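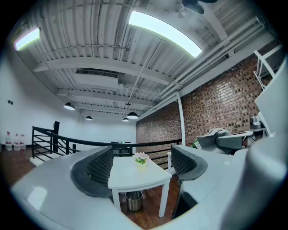
Hi all, picking up the home-trial checklist again before Rutitport closes comments in June. I've been arguing with myself over item 4, the one on what has to be put away before a session, and I think we wrote it for labs and then just changed the title. People live with stuff! A little white table with a pot of pink flowers on top and a steel trash can tucked underneath is a perfectly normal thing to find in a loft, and under our wording the table passes and the trash can is a "loose container" that has to leave the room. I'd much prefer we let it stay and write down where it stood.

The railing question is harder (sorry Siu-ming, I know you want it settled). An upper floor with a stair going down beside the rail needs its own line, I think. My try: "Mark the top of any open stair on the room sketch and agree on a stop line before the first run." Too fussy?

On Tue­sday's... sorry, on the earlier thread, Siu-ming Yang wrote:
> I'd keep item 4 short. Plevar's crew already skips
> anything longer than 2 sentences, and I can't blame them.
> My bigger worry is finger pads. We say "inspect" but
> never say what for. Worn mesh? Dirt? A loose edge?
> Could someone draft that?

Yes to all of that. For the pads I'd say look for worn mesh, lifted edges and grit, both fingers, before every session and again after 20 runs. Oberholzer does it by run count and their logs are much easier to read than mine.

Draft 766 is in the usual folder. Scribble on it!

Fabian Hauser

Comments

plurkance_dee: Agree on the trash can. Moving it just means it's in somebody's hallway.

mk: Can the stop line be tape? Our hosts hate tape.

Fabian: Tape or a mat, either's fine by me.

This archive uses cookies to remember your reading settings. OK

Contact the list owner | Copyright list members | Back to top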